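2 min read

Kobori counter sealer, 12 oz. Made by Skavaretti for marble and other soft stone. Wipe on, wait, buff off. No wax, no strong smell. One bottle does a normal kitchen with some left over for the bathroom shelf.

Clean first – properly. Crumbs and grease get trapped underneith and then your stuck with them.

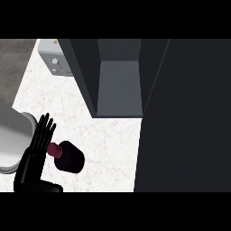 White marble with faint pinkish-brown veining. Small dark bottle, red cap.

Replaces the old Trikon formula, item 703. Same price, thinner coat. Dont mix the two. Also in stock – Ornier buffing cloths, item 438, sold singly. Ships flat rate, returns on unopened bottles only.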